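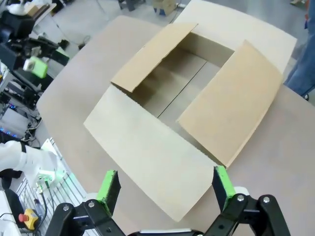 Open box, flaps out, unsealed

From: Huia Partington
To: Jarkdale swap list
Subject: Re: [jarkdale-swap] Boxes -- fold flat or leave made up?

Quick one before I have to run, sorry for typos.

Macarena Ibarra wrote:
> Hi all, we have 67 boxes promised from the Talpur warehouse for the
> September book swap and I need to know how people want them. Last time
> half came made up and filled my whole hallway. The other half were flat
> but someone had slit them down the wrong side and they were no use
> for anything heavy. Can we agree on one way of doing it? Also do we
> re-tape over old tape or pull it off first? I pulled it off 13 of them
> and took a layer of cardboard with it every time.
> Macarena

Flat please. All of them. My car takes maybe a dozen made up and that's with the seats down.

On the slitting -- cut the tape on the bottom only, never the side seam. The side seam is glued at the factory and once it's gone no amount of tape gets it back. Knife blade barely out. Then push the bottom flaps open from inside and the whole thing folds down by itself.

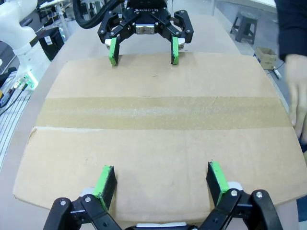
Old tape: leave it on. I know it looks scruffy, I don't care and neither do the books. Pulling it rips the top paper off and then new tape has nothing to grip. Where you've got one wide brown strip going right across between the two flaps, like on the flat one here, just run the new tape over the same line when you make it up again. Press it down hard with your palm. Two strips for hardbacks. Anything with a soggy bottom goes in recycling, dont try to save it.

Stack them flat against a wall, not on the garage floor. Mine sat on concrete over the winter and went like felt. 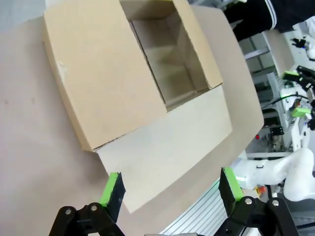 STILL NEEDED

Tape -- 6 rolls, the wide kind. I have one and a bit.
Fat markers, for writing on the sides as well as the tops.
Someone with a van for the Vilthorpe end. Dasmont Road people can share with me, I can do 5 trips if I start early.

Boxes with worn edges are fine for paperbacks and kids' stuff, so please don't throw those out. A bit of rounding on one side doesn't matter. If a flap folds back and forth and feels floppy at the crease, put that one aside for the light things (puzzles, maps, the cassettes if we must).

Macarena, can you ask Talpur if they'll bundle them with string? And what time is pickup, I've got 9:30 written down but no idea where from.

Huia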